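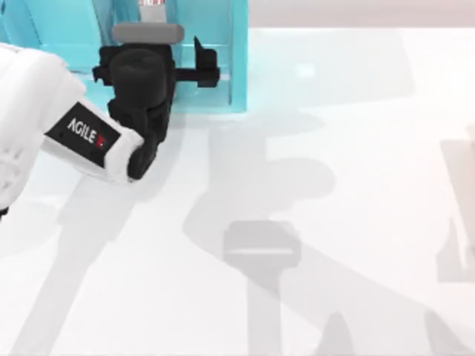
Comptes rendus

Réunion planification et perception, 18 juil. 2018
Notes prises par Vilhjálmur Brynjólfsdóttir

Bon, c'est encore moi qui tiens le clavier, alors pardon d'avance pour les abréviations ! On a commencé par le planificateur d'Oltari. La nouvelle version passe la série complète en simulation, soit 2456 trajectoires, et il en reste 335 où le solveur rend la main sans solution. J'ai demandé si c'était toujours les mêmes poses de départ. Réponse : en grande partie oui, quand le poignet doit travailler tout près du panneau translucide bleuté. Le modèle de collision garde une marge beaucoup trop généreuse à cet endroit (je plaide coupable, c'est ma valeur de février). On la réduit et on relance avant de toucher au reste.

Ensuite, longue discussion sur les ombres. Le rendu en projette de grandes sur la table blanche, et la segmentation prend volontiers celle du bras pour un objet. L'équipe de Bresgate voudrait les couper dans le simulateur, moi pas du tout ! On a fini par s'entendre : on les garde à l'entraînement et on ajoute un réglage pour les désactiver pendant le débogage. Yu reste notre outil d'annotation, personne n'avait envie de rouvrir ce dossier-là.

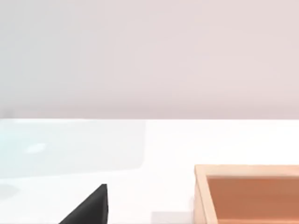 Perception et prise de vues

Le panneau clair nous embête aussi côté perception. Vers la droite il tire presque sur le blanc, et la table est blanche aussi, donc pour trouver le bord par seuillage, bonne chance. Le plateau en bois, lui, se détache bien avec son fond brun orangé, et on propose d'en faire le repère de recalage. J'ai promis d'essayer sur 600 vues et de déposer les résultats dans Ulteo.

Question restée ouverte : faut-il masquer le doigt noir de la pince avant la segmentation ? Je penche pour un masque calculé à partir de la cinématique, mais il faudrait d'abord corriger le décalage de 2 cycles entre la pose et la vue. On en reparle.

À faire
Marge de collision : moi
Réglage des ombres : Bresgate
Décalage pose/vue : Oltari, avec un test de non-régression cette fois, s'il vous plaît !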